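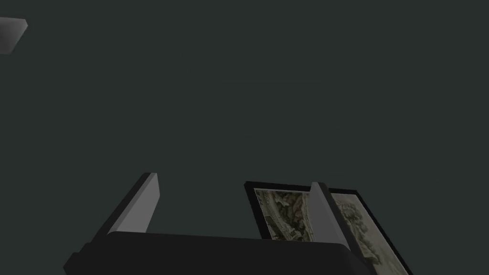
Image: Drosari simulation render / Kumudini Sheikh

Drosari Gripper Practice Pack
Part no. 793 — for parallel two-finger grippers

Most gripper manuals explain how to close the fingers. The Practice Pack is concerned with everything you should have settled first: how far apart the fingers stand, what is standing next to them, and who is allowed to press the button.

It is a set of written rules with simulated scenes to try them in. The render at the top comes from the framed-picture scene, with the fingers open and one of them lined up close to a pair of black-framed prints. Frames make good teachers. They are flat, they stand upright, and from the wrong viewpoint the gap between two of them looks far more generous than it has any right to.

What's in the pack

House rules, 40 pages, large type
Simulated scenes for open, approach, grasp and release
Sign-off sheets for operator and reviewer
A change log, which we ask you to use

The rules in short

Start every run with the gripper open and empty. Confirm it from a second viewpoint. A finger that seems to fit between two objects from behind the wrist may be nowhere near the gap.

Set the speed limit before the target. People do it the other way round, then go looking for the stop button.

Name the objects the gripper must not touch. "Everything else" is not a name, and the sign-off sheet will send it back to you.

Run each approach 3 times in simulation with the start position shifted between runs. If one fails, all of them are repeated. Yes, including the nice one.

Keep simulated results and real results in separate records. A clean pass on screen earns you permission to begin slow trials on the cell, nothing more.

"I wrote the rule about naming objects after reviewing a sheet that said 'avoid stuff,'" says Dalia Sqalli, who edits the pack. "It had been signed by two people."

Does it replace a risk assessment?

No. The pack is our own good practice, written in everyday words. It is not a safety standard and carries no certificate. Your cell still needs its own risk assessment, guarding and stop circuit under whatever rules apply where you work.

Editions

Skara — single user, all scenes
Asadi — site license, with editable sign-off sheets

Edition 2 replaces the December edition. Owners of the earlier one can download the new rules free of charge; please recycle the old binder, or at least stop quoting from it.

Page updated March 4, 2026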